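Asunto: Re: [belitz-lista] Capítulo 271: la carta y el cambio de testamento

Hola a todos:

Contesto por partes al mensaje del lunes, que me parece que mezcla dos cosas distintas. Aviso de que cuento el capítulo 271 entero, así que quien vaya con la emisión en abierto que lo deje para más tarde.

> He visto el 271 dos veces y sigo sin entender por qué la viuda
> no le enseña la carta al hijo mayor. Tuvo toda la cena para
> hacerlo. A mí me parece que los guionistas estiran el asunto
> para llegar al final de temporada.

En la cena no podía. El cuñado está sentado a su lado desde el principio, y la viuda ya sabe por la cocinera que él registró el despacho. Si saca la carta en la mesa, el cuñado se entera de que existe. Lo que hace es esperar a que el hijo mayor salga a fumar, y cuando va a buscarlo se encuentra con la prometida en el pasillo. La prometida le pregunta si se encuentra bien, ella contesta que le duele la cabeza y se vuelve a su cuarto. La escena es corta y se pierde con facilidad, porque enseguida pasan al hotel.

Lo de estirar, en parte sí. Desde que el notario apareció con el segundo testamento llevamos 4 capítulos en los que cada personaje sabe un trozo y se lo calla. La viuda sabe que la firma es falsa, el hijo menor sabe quién pagó al notario y la prometida sabe que el cuñado estuvo en el hotel Belitz la noche del incendio. Con que hablaran dos de ellos se acababa la trama.

> Además, lo del testamento no cuadra. En la primera temporada
> se dice que la fábrica Bech era del abuelo, no del padre.
> ¿Cómo la va a dejar en herencia el padre si no era suya?

Eso se explica, aunque muy de pasada. El abuelo le cede la fábrica al padre cuando vuelve del extranjero, a cambio de que se case con la hija del socio. El padre se casa con otra, que es la viuda de ahora, y el abuelo amenaza con deshacer la cesión, pero muere antes de ir al notario. Por eso el cuñado insiste tanto en que la fábrica Bech le corresponde a su rama de la familia. Legalmente no tiene nada, y de ahí que necesite el testamento falso.

Lo que no cuadra, y en eso te doy la razón, es el sello. En el 271 se ve el documento de cerca y lleva el sello nuevo de la notaría. Según la historia, el padre firmó antes del traslado, y entonces el sello tendría que ser el antiguo, el redondo. No sé si es un fallo de utilería o la pista con la que van a descubrir al notario. Prefiero pensar lo segundo, porque el hijo menor se queda mirando el papel más de lo normal y luego guarda una copia en el libro de cuentas. 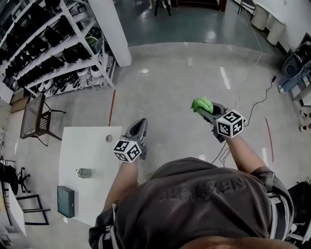

Con el paño verde en la pinza derecha.

Sigo con el mensaje:

> Y lo de la prometida en el hotel me sobra. Primero sospecha
> de ella el hijo mayor, luego la perdona, luego vuelve a
> sospechar. Ya no sé si están prometidos o no.

Están prometidos. Él le devuelve el anillo al final del capítulo anterior, pero ella no lo acepta y lo deja encima del piano. En el 271 lo encuentra la hermana y se lo guarda en el bolsillo sin decir nada. Supongo que lo van a usar para que él crea que la prometida se lo llevó y lo vendió.

La visita al hotel a mí no me sobra. Ella va a pedir el libro de registro y el recepcionista le dice que falta la página de aquella noche. Cuando sale, el hijo mayor la ve desde el coche y piensa que ha quedado con el médico, que se aloja allí. Es un malentendido de los de siempre, de acuerdo, pero por lo menos ella saca algo en claro: la página la arrancaron y el recepcionista recuerda a un hombre con bastón. El único que usaba bastón en esa época era el cuñado, por la caída del caballo.

Un detalle que no he visto comentado: cuando la prometida vuelve a casa, la hermana ya sabe que ha estado en el hotel. No se lo ha podido decir el hijo mayor, que llega después. O la hermana la ha hecho seguir, o ha hablado por teléfono con el recepcionista. Si alguien se ha fijado en si suena el teléfono en la escena de la biblioteca, que lo diga. Yo creo que sí suena, de fondo, mientras la viuda esconde la carta detrás del reloj.

Dos cosas más, ya fuera del capítulo.

La primera, los subtítulos. En Wondix siguen saliendo con retraso a partir del minuto del intermedio. Si se cierra el capítulo y se vuelve a abrir, van bien durante un rato. En la versión doblada no pasa. También han cortado el resumen del principio, y a quien se haya saltado algún capítulo le va a costar entender de dónde sale la carta.

La segunda, el archivo de la lista. Ya tiene 1.918 mensajes y el buscador solo mira los asuntos. Por favor, poned el número de capítulo en el asunto y no contestéis en un hilo viejo para hablar de un capítulo nuevo. Los mensajes sobre Testus, que son bastantes desde que la estrenaron en febrero, mejor con [Testus] delante, así quien no la siga los puede filtrar. Personalmente la dejé en el capítulo 2. El naufragio está bien hecho, pero las gemelas intercambiadas ya las tuvimos en otra serie y no me veo con ganas.

Para el 272, en el avance sale el médico entrando en la fábrica de noche y la viuda delante del reloj, con la tapa abierta. La carta no se ve. Cuando lo haya visto abro hilo aparte.

Un saludo

--
Lista belitz-lista
Para darse de baja, enviar un mensaje vacío con el asunto BAJA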